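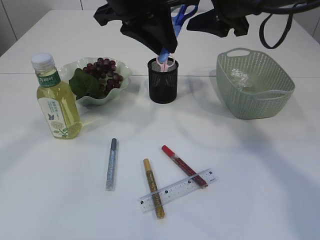
Questions about the Whitlock Photo Swap

The swap is a monthly link-up for people who keep a personal blog and like having a reason to pick up the camera. I get the same questions in my inbox most months, so the answers are collected on this page. Please read through it before you email.

When does the link list open?

The list goes up at 6:00 am Eastern on the first Wednesday of the month and stays open until midnight that Saturday. If you miss it, hold your post for the next round. I don't add late links by hand anymore. It took up too much of my weekend.

Do I need to sign up?

No. You add your link to the list and that's it. There is no membership and no mailing list.

Which link do I enter?

Enter the address of the post itself. If you enter your home page, visitors who come by a week later will land on whatever you wrote last and have to go hunting. This is the most common mistake. I fix the ones I notice.

How is the theme picked?

Themes come from the suggestion box in the sidebar. I post the next one when the current list closes, so you have over 3 weeks to work on it. In May there is no theme and you can post anything you like.

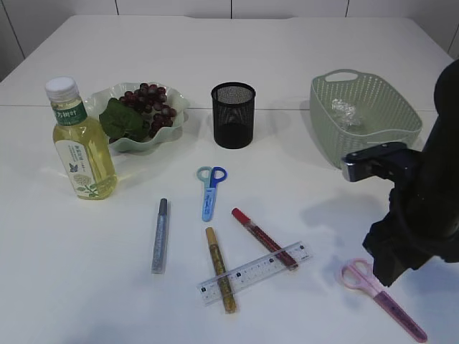 Older photos are fine too, as long as you took them yourself and haven't linked them here before. Please don't use stock photos or pictures saved from another site. I remove those links without writing to you first.

How many blogs do I have to visit?

I ask for four: the three people right ahead of you on the list, and one more of your choice. Leave a real comment on each. "Nice post" with your own link under it doesn't count as a visit. Many of us go well past four, but I know people have jobs and kids.

Will you visit mine?

Yes, though it can take me until the following week. The spring list reached 601 links and I was still reading when the next one opened.

Where do I put the button?

In the post or in your sidebar, either is okay. The code is on the Buttons page. If your blog is on Hulero, paste it into a text box in the sidebar settings - the post editor there strips it out. Costdale users can paste it anywhere. A plain text link back to this site works just as well.

My link disappeared. What happened?

Usually one of these:
- it went to a home page and I couldn't tell which post you meant
- the post was set to private
- the post was mainly an ad or a giveaway
- the list service dropped it, which happens now and then

If you think it was the last one, add it again while the list is open.

Can I post more than once in a round?

One link per blog. If you run two blogs you can enter both, but with different posts.
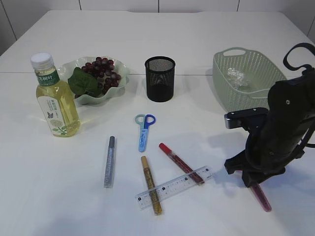

Jade Li wrote in to say that the one-link rule is hard on people who share a blog with a sister or a friend, and asked if each writer could have a spot. I think she's right. From the next round on, shared blogs can enter one link per writer. Put your first name after the blog title so I can tell them apart.

Why can't I leave comments on some blogs?

Blogs on Pamard only take comments from people who are logged in. I can't change that from here. A free account gets you in.

How do I reach you?

Use the contact form. I answer in the evenings, and slower in the week the list is open.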